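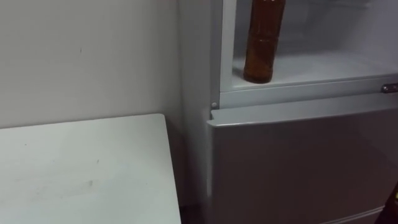 Mesby, April

Household Energy, Unit 6: Cold appliances

Read these notes before Friday's class and bring a recent electricity bill if you have one.

A fridge does not make cold. It moves heat from the inside of the cabinet to the room. A liquid refrigerant evaporates in pipes near the food compartment and takes in heat as it does so. The compressor then squeezes the vapour, which raises its temperature, and the heat leaves through the condenser. On older models the condenser is a black grid at the back. On many newer ones it is built into the side panels.

Because the heat has to go somewhere, the position of the appliance matters. A tall fridge pushed hard against a wall runs for longer than one with a gap beside and behind it. Check the manual for the clearance. The same applies to a fridge next to an oven or in direct sun.

Working out the cost

The label gives annual use in kilowatt-hours (kWh). Multiply this by the unit price on your bill.

Worked case: a fridge-freezer is rated at 300 kWh a year. At 30p per unit the cost is £90 a year.

Do not use the power rating on the back plate for this. The compressor switches on and off, so a motor marked 60 W does not draw 60 W all day. A plug-in meter left in place for a week gives a better figure.

Things that raise consumption

Worn door seals. Close the door on a strip of paper; if it slides out easily, the seal is weak at that point.
Thick frost in the freezer. Frost insulates the cooling surface.
Hot food put straight in.
A thermostat set too low. Between 3 and 5 degrees is cold enough for the fridge, and minus 18 for the freezer.

For Friday

Find the annual kWh figure for your own fridge and work out its yearly cost. If the label has gone, look up the model number. Room 301, same time as last week.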